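Chapter 4
Managing Self-Catering Accommodation

After studying this chapter you should be able to:
Explain how a holiday park earns income from pitches, rentals and owner sublets
Prepare a changeover schedule for a small rental fleet
Calculate occupancy for a season
Describe what belongs in a unit inventory

Key terms: changeover, occupancy, owner sublet, pitch fee, shoulder season, unit inventory

4.1 Where the money comes from

A self-catering park sells the use of space. Guests pay for a place to sleep, a kitchen and a parking spot, and they do most of the daily work themselves. The park does not cook their breakfast or make their beds. This keeps wages low during the week and pushes nearly all of the labor into one short period, the hours between one guest leaving and the next one arriving.

Most parks have three kinds of income. The first is the pitch fee, paid each year by people who own their unit and keep it on the park. The second is rental income from units the park owns. The third is commission on owner sublets, where a private owner lets the park rent out the unit for part of the season.
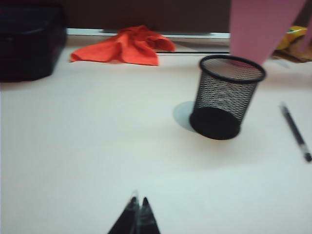

The three behave differently. Pitch fees arrive whether the weather is good or bad. Rental income rises and falls with demand, and it is weakest in the shoulder season, the weeks on either side of the summer peak. Commission sits between the two. Owners tend to want their units for themselves in the same weeks when guests would pay the most.

4.2 Opening case: Grustach Park

Grustach Park has 400 pitches on a wooded site near a lake. Ntombi Gumede became rental manager there in December, when the park was closed for the winter. The park owned 11 rental units at that time, and the rest of the pitches were taken by private owners.

Her first job was to work out how full the rental units had been. The booking system, Saltar, showed 1,113 nights sold during the last season. The previous manager had recorded this as a good result. Gumede asked how many nights had been available to sell, and the office had no figure. Units had been taken out of use for repairs at different times without a note of the dates.

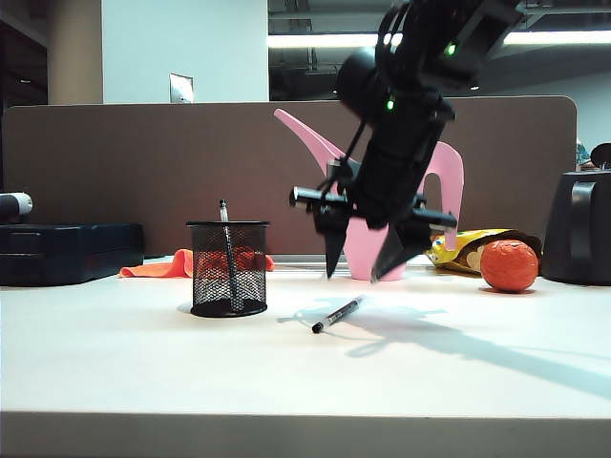
Occupancy is nights sold divided by nights available, shown as a percentage. If a unit is available for 200 nights and sold for 150, its occupancy is 75 percent. Without the second number, the first says very little. Gumede began a simple log of every night a unit was closed and the reason for closing it.

4.3 The changeover

At Grustach, guests left by 10 a.m. and new guests could enter from 4 p.m. Ardalan Shahbazi, the head of housekeeping, had six hours to get every unit ready. He divided the work into cleaning, linen, gas and water checks, and inventory. Units with early arrivals were done first.

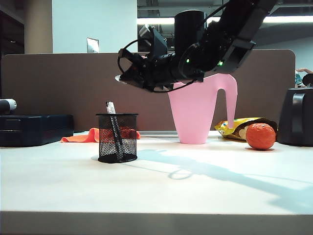 The inventory check caused the most delay. Each unit had its own list, written when the unit was bought, and the lists did not match. A two-bedroom Misier had 42 items on its list, while a Lacson of the same size had 67. Shahbazi replaced them with one standard list for each size of unit, arranged by room in the order a cleaner walks through it.

Section 4.4 sets out a standard list of this kind and shows how to cost replacements over a season.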